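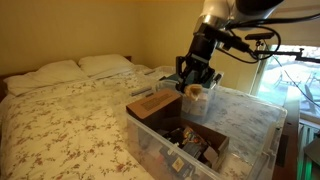 Getting the Best Out of Surplus Ammo Cans

My husband Said came home in February with four old steel ammunition cans from the surplus place in Vimdale, and I'll admit I grumbled, but I've grown so fond of them that I went back for more (don't tell him). They make wonderful homes for sockets, drill bits and all those odd hinges you can't bring yourself to throw out.

Start with the smell. Wash the inside with warm water and a good squirt of dish soap, dry it well with an old towel, then leave the lid open overnight. If it still smells of oil in the morning, a saucer of baking soda and another night usually sorts it out.

Next, look at the rubber seal under the lid. Wipe it clean and rub in a tiny dab of silicone grease — never petroleum jelly, which softens some rubbers. A cracked seal can be peeled out and replaced, and the corners are the fiddly part, so take your time there!

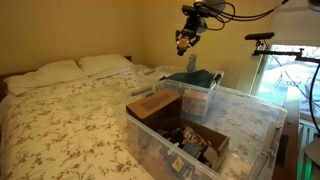 Clear storage bins on the bed, the larger one holding an open cardboard box.

For rust, go over the spots with fine steel wool, wipe off the dust and touch up with olive drab enamel. My neighbor Murray Rakena swears by two thin coats, and his cans do look better than mine.

Leave the old stenciling alone if you like it. If you don't, sand lightly before painting or the letters will show through. And please don't fill a big one to the brim with nails, as I did — I had to empty half of it on the garage floor before I could lift it onto the shelf.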